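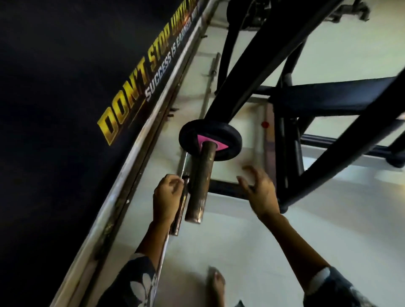 October was the first month in which all four boxing gyms in the Heffernan amateur program ran the full schedule, and I would be careful about reading much into that. Attendance sheets came in complete from Cullero and Griden. The other two sent partial ones, and the totals in the summary table are only as good as those. Cullero is the busiest of the four, with a weights area by the wall with the big DON'T STOP UNTIL banner and a boxing floor that fills up by six in the evening. The banner also says success is earned, and I'd like the next quarter's money to be handed out on that basis.

Registered boxers: 40, against a target of 30. The target was set low, in my view, and several of those registered have yet to spar. Until they hold a medical card I would not count them as competitors, and the next report should list the two groups separately.

The Saturday show at Griden went ahead with fewer bouts than planned. Two matches fell through at the scale when opponents came in over the limit, and a third was pulled by the ringside doctor. The crowd was decent. Gate receipts did not cover the ring rental, and the suggestion that they will next time rests on a larger hall we haven't booked.

Coaching. The Sevex conditioning plan was supposed to cut the number of late withdrawals. I can't say whether it has. Two gyms follow it as written, one has changed it so much that it's a different plan, and one stopped after the second week. The coaches who like it are very sure of it, but they were sure of the last one too. I recommend we do not renew the Sevex license until all four gyms have used the same version through a full training block.

Spending. Of the $4000 equipment grant, most went on headgear and replacement gloves. The receipts are attached. The canvas at Griden still needs replacing and was not in the original request. We are not asking for more money at this stage.

Still open: insurance renewal for the winter shows, a second certified judge, and the missing attendance sheets.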